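4.2 The open day as an experimental condition

Most of what we know about how strangers behave near a working arm comes from studies in which the strangers have signed something. The open day at Iltitz on 09/06/2022 offered the other sort. Visitors came in through the loading door, collected a biscuit, and stood where they liked until asked to stand somewhere else. We had planned for 50 people over the afternoon. The register kept at the door by Rosário Quintela has 70 names in it, one of them a dog's.

The demonstration was meant to be modest. One arm, one table, one pencil at a time. A visitor would be invited to watch the arm close on a pencil, lift it, and set it down again a short way off. Margarida Fonseca had argued for the pencil on the grounds that everyone present would have picked one up before and would therefore have an opinion about how it should be done. In this she was entirely correct, and the opinions take up much of our transcript.

The session was run in blocks of 10 minutes, each with a short spoken introduction by Hélder Aguiar and a period for questions. The introduction was scripted. By the third block the script had been abandoned, as the audience would not wait for the end of it. Children in particular treated the talk as an obstacle between themselves and the arm, a view we have since heard from two reviewers of an earlier paper.

We coded visitors' remarks under four headings: advice to the arm, advice to the staff, comparison with a person, and other. The scheme had been piloted in February on colleagues, who are polite and produce mostly questions. The public produces mostly advice. "Left a bit" was said so often that we gave it its own code. It was usually addressed to the arm directly, at a raised volume, and it was said just as firmly by people standing on the opposite side of the table, for whom left was right. Nothing in our system listens to speech. This was explained in every block and made no difference that we could measure.

Comparison with a person was the second most common heading. The person was nearly always a relative, and the comparison was nearly always in the arm's favour when the arm was slow ("more careful than your uncle") and against it when it missed. A missed grasp got more talk than a good one by a wide margin. Several groups drifted away after a run of clean lifts and came back at speed when they heard somebody groan. If the aim of an open day is to hold a crowd, the present authors have spent some years improving the wrong number.

4.3 What the visitors could see

A difficulty we had not foreseen concerned sight lines. From the public side of the barrier the fingers hide the pencil at exactly the moment of interest, and the visitors at the back saw only the shoulder of the arm and the heads of the visitors at the front. Rui Salgado therefore put the view from the wrist camera on a large screen beside the table (Figure 6). We expected it to serve as a help to those at the back. Within one block the front row had turned round to watch it as well, and the arm worked on behind them, unattended by anyone who was not paid to be there.
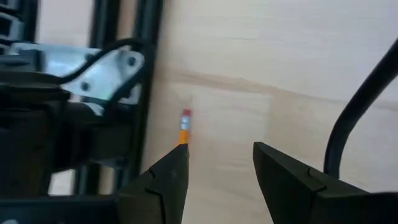
Figure 6. Wrist camera view, with an upright pencil beyond the tip of the left finger.

The screen changed the talk. Before it was switched on, visitors spoke of what the arm was doing. Afterwards they spoke of what it could see, and a good many went on to what it wanted, which is a step we would not have taken ourselves but which seems to follow naturally enough once one is looking out from the wrist. One man told his daughter that the machine was "having a think". It was at that point waiting for a time-out of 300 milliseconds to expire. She asked what it was thinking about, and he said pencils.

We also noticed that advice became better. With the screen on, "left a bit" was for the first time more often right than wrong, as everybody now shared one view and so one left. Martim Magalhães has suggested that this is the only result in the section with any practical use, and that a shared view ought to be fitted wherever visitors are asked to comment on a grasp. The rest of us agree, with the reservation that fitting one also makes them comment a great deal more.

Two limits should be stated. First, the screen was never switched off again once it was on, partly by design and partly because Rui could not get to it through the crowd, so the effect cannot be separated from the lateness of the hour or the supply of biscuits. Second, our coders had both been present on the day and knew several of the visitors by sight. Agreement between them was good on all headings except "other", where one had filed every remark concerning the dog and the other had not thought the dog relevant.

A second demonstration, with the screen running on alternate blocks and a longer barrier, is planned with the Tarnska group. Its introduction will last one sentence. We have not yet settled on the sentence.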